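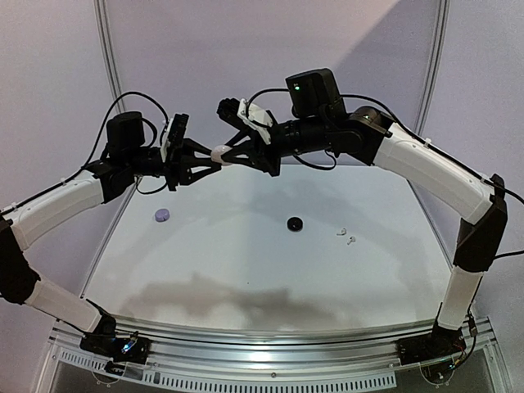

The Selville Open Bench was a public demonstration of two-armed robotic handling held on August 21, 2020, at the Westton Technical Hall in Selville. It was run by the Flavex laboratory, a small automation group that rents the north wing of the hall, and was the laboratory's first event open to visitors without an invitation. The demonstration centered on bimanual manipulation, in which two robotic arms work on the same object at the same time.

The event is sometimes called the Flavex open day, although the laboratory has used that name only for the later events in the series.

Background

Flavex was set up as a contract engineering office and built feeding and sorting equipment for packaging lines. Its early machines used single arms with suction cups or two-position clamps, and each was built for one product. In its later years as a contract office the group took on more work with small molded parts that arrived in mixed orientations, and the single-arm machines needed a separate fixture for nearly every part. Masanobu Kobori, who joined as a controls engineer, proposed replacing the fixtures with a second arm. One arm would hold the part and the other would do the work that the fixture had been built to allow.

The first two-armed bench was assembled in the Westton hall and was used for internal trials only. Requests to see it came from parts suppliers and from a technical college in Selville. The laboratory answered the first few with private visits, which took staff away from the bench for most of a working day each time. The Open Bench was planned as a way to handle the remaining requests in one session.

Equipment

The bench used at the Open Bench consists of a matte white tabletop with two arms mounted at its front corners. Both bases are fixed to an aluminum rail that runs along the front of the table. The arms have white links and black joints, and each ends in a black gripper with angular fingers. The layout places the bases on the same side of the table, so that the arms rise from the front corners and meet over the center.

This layout has a known cost. With both bases at the front, the elbows must swing outward when the grippers are brought together, and the width of the bench is set mostly by the room the elbows need. A facing layout, with one arm on each long side, was tried first. It was dropped because the rear arm blocked access to the back of the table and its cables had to be led across the floor. In the present layout the cables follow the arms, and the slack needed for the wrist joints is carried in loops above the links.

The grippers are passive at the fingertips and carry no force sensors. Grip effort is estimated from motor current, a method that works well for hard parts and poorly for soft ones. Both grippers were made to the same drawings, and spare fingers can be fitted to either side. The fingers were produced by the Piątek workshop, a machine shop that also supplied the tooling used to set the two bases parallel.

The controller runs both arms from one clock. In an earlier version each arm had its own controller, and the two exchanged messages when a shared step began or ended. Small delays in those messages caused one gripper to pull against the other during transfers. With a single clock the two sets of joint commands are issued together, and an error on one side stops both.

Program of the demonstration

Visitors were admitted in groups and each group watched the same four-part program. The program was fixed in advance, and the operators did not change the order during the day.

The first part was homing. Each arm moved separately to its reference position and then through the limits of its joints at low speed. Kobori used this part to explain the working volume of each arm and the smaller shared volume over the middle of the table, where both grippers can reach the same point.

The second part was single-arm picking. Small objects were placed on the tabletop by hand, and each arm picked from its own side. The objects included discs, curved pieces and pins, chosen to require different approaches. A flat disc has little height for the fingers to close on and has to be taken by its rim. A curved piece can rock when touched. A pin has to be gripped across its length and tends to turn in the fingers if the contact points are not opposite one another.

The third part was the transfer, and it took up most of the time. A small object was raised to the shared volume by one arm, the second gripper closed on it, and the first then released it. The sequence was run in both directions. During the period of double contact, both grippers hold the object and the two arms form a closed chain. Any position error in one arm then becomes a force on the object, on the fingers or on the wrist of the other arm. The program kept this period short and reduced motor stiffness on the receiving side until the release was complete.

The fourth part was a question session at the stopped bench. Power to the motors was removed before visitors were allowed to come up to the rail.

Method of the transfer

The procedure shown at the Open Bench is known within the laboratory as the soft handover. It has five stages: approach, alignment, contact, load shift and release.

In the approach stage the giving arm brings the object to a fixed meeting point over the table. The receiving arm stops short of it with its fingers open. Alignment is done by the receiving arm alone, as moving both arms at once was found to add the errors of both. In the contact stage the receiving fingers close until the motor current passes a set value. The load shift is a gradual change in grip effort, falling on one side and rising on the other. At release the giving fingers open fully before the arm withdraws.

The meeting point is placed high enough that neither wrist passes close to the tabletop. A lower point would shorten the drop if an object were lost, and one was considered for fragile parts. It was not used at the Open Bench because the gripper housings would have come too near to the objects waiting on the table.

Results

The laboratory published a short report on the demonstration in November. According to the report, the bench attempted 1,044 transfers in the preparation period and on the day itself, using the same program and the same set of objects. Of these, 557 were made from left to right and the rest from right to left. The uneven split resulted from a fault in the left wrist cable, which kept the left arm from being used as the receiving arm for part of the preparation period.

The report divides failures into three classes. In a slip, the object turns or slides in the fingers but is not lost. In a drop, it leaves both grippers. In a refusal, the receiving gripper does not reach its current threshold and the controller stops the sequence with the object still held by the giving arm. Refusals were the largest class. Most of them involved curved pieces, on which the receiving fingers made contact at one point only. The controller could not tell this condition from an empty grip.

Each run was logged at 500 samples per second for both arms. The logs were later used to set a lower current threshold for curved parts, and the report notes that the change reduced refusals and slightly raised the number of slips.

Visitor arrangements

The bench stood in an area bounded by pale wall panels on metal posts, which the laboratory uses to divide the north wing. Visitors stood at a marked line on the front side of the table. The position gave a clear view of the grippers during the transfer but a poor one of small parts on the tabletop, and a table-level display was added for later events.

Speed was limited to a fraction of the normal working rate. The limit was set for safety, but the operators reported that it also made the double-contact period long enough for visitors to follow. Some visitors from the parts suppliers objected that the slow rate gave little idea of output on a production line. The laboratory afterward added a short run at full speed behind a closed guard.

The budget for the event was 3,880 dollars, spent mainly on barriers, replacement fingers and the hire of the hall's front rooms. Admission was free.

Later events

The Open Bench was followed by a series of smaller demonstrations under the Flavex open day name. The four-part program was kept, with changes to the third part. A regrasp sequence was added, in which the object is passed across and back so that the first arm can take it by a different face. The sequence is useful for parts that arrive face down and had been listed in the report as the most frequent request from visitors.

The original bench remained in use at Westton. Its wrist cables were replaced on both sides with a more flexible type, and the left base was reset against the Piątek tooling after a drift in alignment was found in the logs. The finger drawings were revised once - the tips were made narrower for work with pins - and the older fingers were kept for use with discs.

See also

Bimanual manipulation
Closed kinematic chain
Current-based grip sensing
Parts feeding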